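Evaluation of the Brimcombe Two-Arm Kit for Cloth Folding
Gráinne Moynihan, Bríd Ní Mhurchú

3. Test setup

The kit was bolted up in a three-walled enclosure and used with the Gremix control package as supplied. The task was folding a red cloth - 164 attempts over 3 weeks.

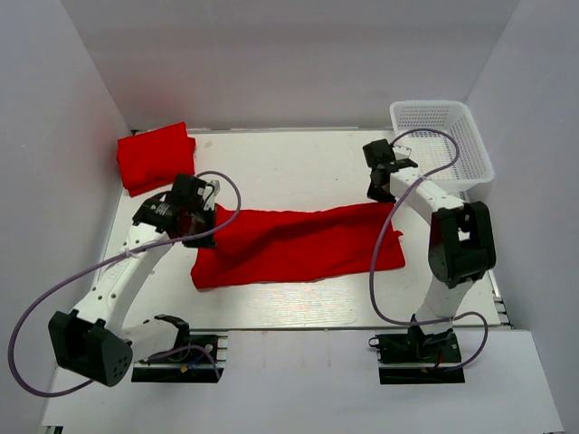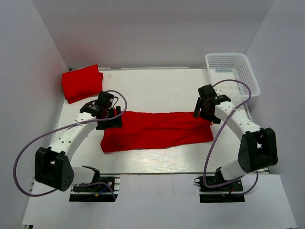

Bláthnaid Cullinane: I'd put cable routing in the findings. The loops are long, and the manual gives one paragraph to it.

Added as item 3.2. Setup time was acceptable. Calibration had to be repeated each morning, and the support line answered three of our five emails. At $1,813 the kit is within the lab budget, but spare gripper fingers are sold separately.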